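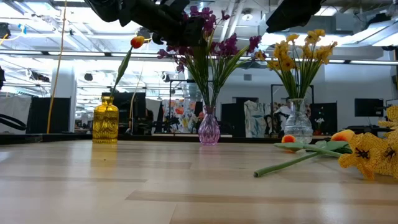

Chapter 6
Gathering Examples

Share 250 | Comments 3

6.1 What an example is

Chapter 5 ended with a model that could be trained but had nothing to learn from. In this chapter we collect the material. The task is the one used throughout Part Two, the Beline flower task: a pair of arms picks up artificial stems from a table and puts them into vases. It is a slow task to teach and it goes wrong in many ways. Both are useful in a textbook.

An example, in the sense used here, is one complete attempt at the task, from the moment recording starts to the moment it stops. It holds the camera pictures, the position of every joint, the opening of each gripper and the commands sent to the arms, all stamped against one clock. Some authors call this an episode or a demonstration. We use "example" for the whole attempt and "step" for a single row of numbers inside it.

A set of examples is more than a pile of good attempts. The system will copy what it is shown, including the habits of the person driving the arms. If the operator always takes the nearest stem first, the model will probably do so too. If the operator waits before every grasp, the model may learn to wait, and sometimes it will never stop waiting.

6.2 Before recording

Most of the work is done before anyone presses the record key. Fix the cameras and write down where they are. Check that the clock on each device agrees. Move both arms through their full reach and watch for cables that catch.

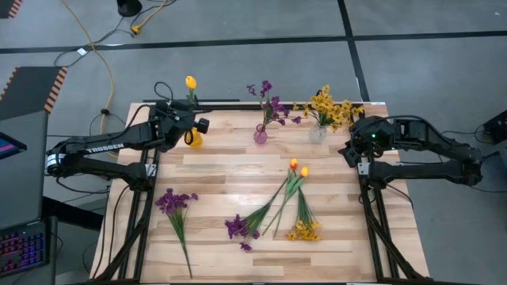
Then decide what will change between examples and what will stay the same. In the Beline set the table and the arm bases stay put. The loose stems change place and direction each time, and they may lie across one another. Laying them out by hand sounds random enough, but people are tidy. Left alone, an operator will put stems side by side with the blooms all facing one way. At the Trukside workshop the layouts were drawn from a printed list of starting positions, and the operator followed the list even when it gave an awkward heap.

Write the instruction in words before the session and keep to it. "Put the flowers in the vases" leaves open whether colours should match, whether a vase may be moved, and what to do about a stem that rolls off the table. Each of these needs an answer on paper.

6.3 How many

The full Beline set has 3000 examples. Of these, 2000 are used for training in this book. A further 1041 attempts were recorded and left out of the set altogether, mostly for clock faults or for a camera that had been knocked. They are kept in a separate folder and we return to them in Chapter 9.

Readers with less time can do every exercise in this chapter with the small set of 250. Expect the results to be worse, especially when stems are tangled.

6.4 Mistakes worth keeping

A dropped stem does not spoil an example. If the operator drops it and picks it up again, the recording now shows how to recover, and the model has few other ways of finding that out. Keep it and mark it in the log. The Rüegg log sheet at the back of the book has a column for this. 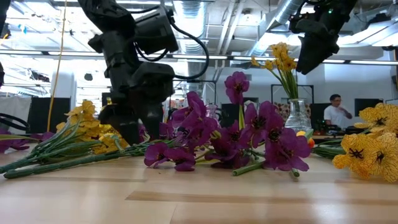
Crowded tables deserve the same care. When blooms and stems lie close together, the fingers may be hidden from one camera and plain to another, so look through every view before you judge an attempt. Petals that bend against a finger are normal. A stem gripped too near the bloom is harder to place, and the log should say where it was held.

Throw an example away if the recording is broken, if a person reached in and moved something, or if the instruction was changed halfway through. Do not throw it away for being slow.

6.5 Exercise

Write an instruction sheet for the flower task on one side of paper. Give it to someone who has not read this chapter and note every point at which they have to ask you something.

Irndale Open Textbooks. Page revised 12 August 2024.

Comments (3)

Guest
Is the small set drawn from the training part or from the whole lot? I need to know before I test on the rest.

Guest
We used the printed list of positions with our second years in April. It took longer to lay out but the stems did end up in far more varied places. Could the list be put online as a plain file?

Guest
Section 6.4 could do with a filled-in log sheet. My students keep asking what counts as a drop.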